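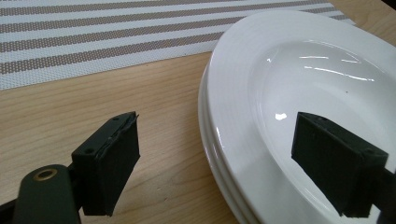
White plates and a striped placemat.

Local news > Break-in at the Mindik restaurant

gfrade57
Posted Sun 27 September
Police say someone forced the back door at Mindik overnight and took the safe. A cook was hit on the arm and went to the hospital. No arrests. Does anyone on that block have a camera?

wirora_rd
I heard glass at 2:10 and saw two men run toward the lot.

Nasalness
The police notice says one man.

wirora_rd
I know what I saw. I called it in and gave them both descriptions.

pallet309
Third one on that street after June. They need a patrol car there at night.

Nasalness
Second. The one in June was a car window, different thing.

pallet309
Still a crime.

gfrade57
The cook is home now, 63 years old, nothing broken. The owner told me there was $482 in the safe.

tilly_b
All that for $482. My doorbell camera faces the alley, so I'll check tonight and send the police whatever is on it.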